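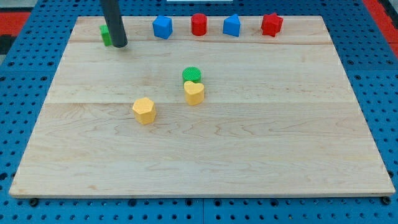

Words: Shabani Gachanja
Filed under Makers, July

"You always end up with one you can't place," says the woman behind Kunotgate, turning a yellow block over in her fingers. It's got seven sides. I had to count them twice, and she clearly enjoyed watching me do it.

I'd come over to Senport on a Thursday to talk about shape sets, which I admit is not a sentence I expected to write when I started this column. But I've had Kunotgate blocks on my own kitchen table for most of the spring (my daughter's, officially) and I wanted to meet whoever thought a toddler needed a heptagon.

"Toddlers don't mind what it's called," she says. "Mine called it the fifty pence. You give them a square and a circle and a triangle and they've got it in an afternoon, and then what? I wanted something that was nearly round, so they'd try it as a round one and have to think again."

She's asked me not to put her name in, as she still teaches three mornings a week and would like to be left alone at the school gate. Fair enough! The business is her and her brother, who does the accounts and, she says, all the worrying. They started out at the Kun craft market with 10 sets in a suitcase and sold 2 of them, one to their aunt.

These days it's a bit busier. Last year they sent out 2,000 sets, nearly all of them through Pliritz, the toy shop that took them on after the owner's grandson refused to give the star back. "She rang me up quite cross," she says. "Then she ordered more."

The star is the favourite, by a long way. It comes in red, and so do most of the replacement requests. I asked whether people really write in for a single piece and she fetched a folder of letters to show me, 93 of them, a good few in crayon. The heart gets lost a lot too. "Pockets," she says. "They take the heart to nursery in a pocket and that's the last anyone sees of it."

I wanted to know about the tops, as I'd noticed a fine texture on some of them, tiny ridges you can feel with a thumbnail on the green cylinder. She looked pleased. "My brother wanted them smoothed off. I said leave it, they like running a nail over it, it makes a little noise." She did it for me, several times.

And the house? I'd been calling it a house at home, the blue one with the pointed top, and was half afraid she'd tell me it was properly a pentagon. "It's both. I say house. The parents say pentagon, very loudly, when there's another parent in the room."

We got on to boards after that, because she has opinions about boards. She likes pale wood under the pieces, with a bit of grain showing, and plenty of bare space at the front where the child sits. "Put the shapes at the back and leave them room. If you tip the lot out in front of them they just sweep it on to the floor. I would."

Her brother put his head in at that point to ask about the parcel tape, and stayed to argue for a purple piece. She's against it. They've been having this one since Easter, apparently, and I left them to it with the kettle on.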